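Capítulo 4
Uma manhã em Geler: quando o robô arruma a mesa 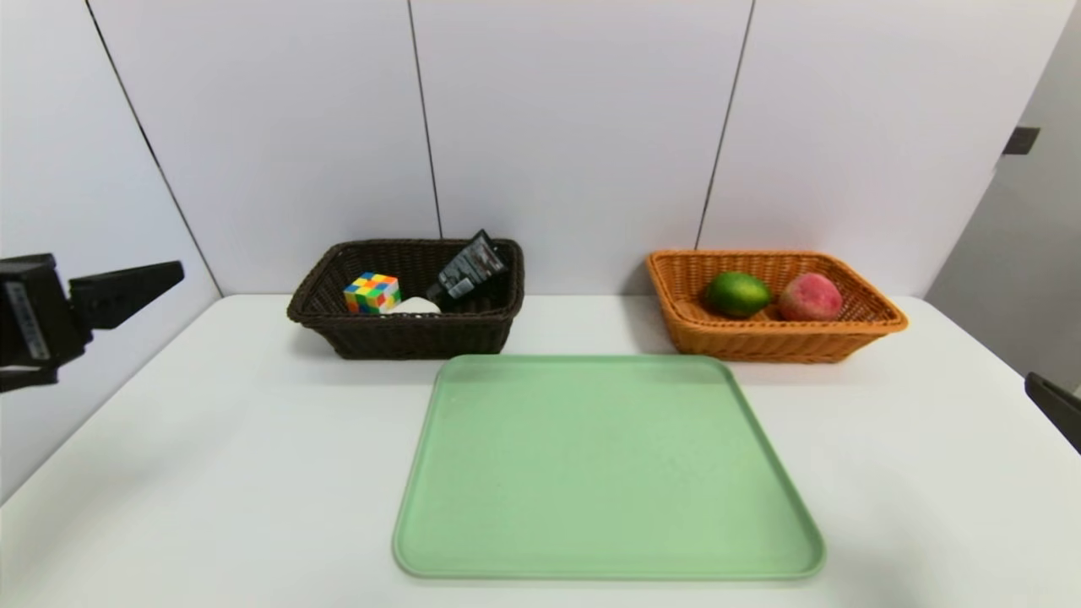 Quem entra pela primeira vez num laboratório de manipulação costuma procurar com os olhos a máquina maior. Foi o que fez a turma que nos acompanhou ao dia aberto de Geler, numa manhã de agosto, e foi também o que fizemos nós, autores deste livro, na nossa primeira visita. Depois alguém pousa um objeto num tabuleiro, um braço avança devagar, e o resto da sala deixa de interessar!

Nos três capítulos anteriores falámos de motores, de juntas e de referenciais. Tudo isso continua a ser preciso, e o leitor vai reencontrar as matrizes de rotação já na secção 4.2. Mas agora queremos olhar para a tarefa: pegar numa coisa, levá-la para outro sítio e largá-la sem estragos. Uma criança de dois anos faz isto enquanto pensa noutra coisa. Para um robô, cada palavra dessa frase esconde um problema — e são problemas bonitos, daqueles que dão vontade de ficar até mais tarde.

A demonstração de Geler foi conduzida por Njoroge Rweyemamu, engenheiro do grupo Mkhize, que começou por pedir aos visitantes que adivinhassem qual seria o objeto mais difícil de agarrar. Quase todos escolheram o cubo de Rubik, talvez por causa das cores. «O cubo é um amigo», respondeu ele. «Tem faces planas e paralelas, os dedos encostam e pronto. Perguntem-me antes pela fruta.»

Tinha razão em desviar a conversa. Uma lima e um pêssego são ambos arredondados, mas não pedem a mesma coisa à mão que os segura. A lima aguenta um aperto firme e tende a escapar se os dedos não a apanharem pelo meio. O pêssego, se estiver maduro, fica marcado com uma força que a lima nem sentiria. O programa que controla os dedos tem, portanto, de decidir quanto apertar antes de saber ao certo o que tem entre eles, e de corrigir essa decisão em pleno movimento.

Há ainda a questão do cesto. Um objeto sozinho num tabuleiro raso pode ser abordado de quase todos os lados. Dentro de um cesto, o mesmo objeto está encostado a uma parede ou a um vizinho, e a borda tapa parte dele à câmara. Rweyemamu contou que o grupo registou 517 tentativas numa só campanha, com até 200 repetições da mesma tarefa, mudando apenas a posição inicial dos objetos. A turma ficou espantada com o número, e nós aproveitamos esse espanto: na secção 4.5 veremos por que motivo repetir tanto compensa.

O capítulo segue a ordem da visita. Começamos pela perceção (onde está o objeto e como está orientado?), passamos à escolha dos pontos de contacto, depois à força e ao atrito, e terminamos com o planeamento do percurso até ao destino. O estudo de caso final, vindo da oficina de Zurncombe, trata de peças metálicas e pode ser lido à parte.

Antes de continuar

Escolha um objeto que tenha à mão e pegue-lhe apenas com o polegar e o indicador. Repita com os olhos fechados e, por fim, com o objeto encostado ao canto de uma caixa. Anote onde colocou os dedos em cada caso e guarde as notas, pois voltaremos a elas no exercício 4.3.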